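### 4. Washing small lids and covers in the bathroom sink

Use this section for the clear covers supplied with Prusum storage jars. Larger parts go in the kitchen sink (see section 5).

**Before you start**

- Clear the ledge on the wider side of the vanity and lay a folded towel on it.
- Take out the paper insert, if the jar has one. It can't be washed.
- Check that you have the soft sponge from the Lirkden kit. The green pad scratches clear plastic.

1. Rinse the basin and wipe away any toothpaste or soap.
2. Put one cover in the basin, to the side of the drain.
3. Turn the lever to warm and run a thin stream.
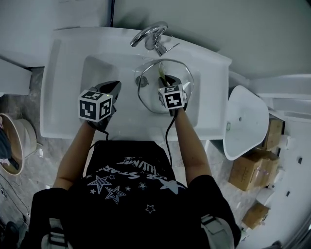 *Fig. 4-1. Clear cover in the basin, to the right of the drain.*

4. Add one drop of dish soap and wipe the inside of the cover, then the outside.
5. Work around the rim with the edge of the sponge. Dried food collects there.
6. Rinse both sides until no suds are left.
7. Stand the cover on the towel, rim down, for 20 minutes.

**Caution:** Do not use boiling water. The covers can warp and will no longer seal.

**Note:** For cloudy covers, soak in 2 cups of warm water with a spoonful of white vinegar for 17 minutes, then repeat steps 4 to 6. Don't soak covers that have a glued label.

When you finish, rinse the basin again and dry the base of the faucet. Water left there leaves white marks on the chrome.

Replacement covers are ordered by jar size. Send the size to Doaa Metwally at the Prurnuvari parts desk.

*Section revised 4th April, A. Sepúlveda*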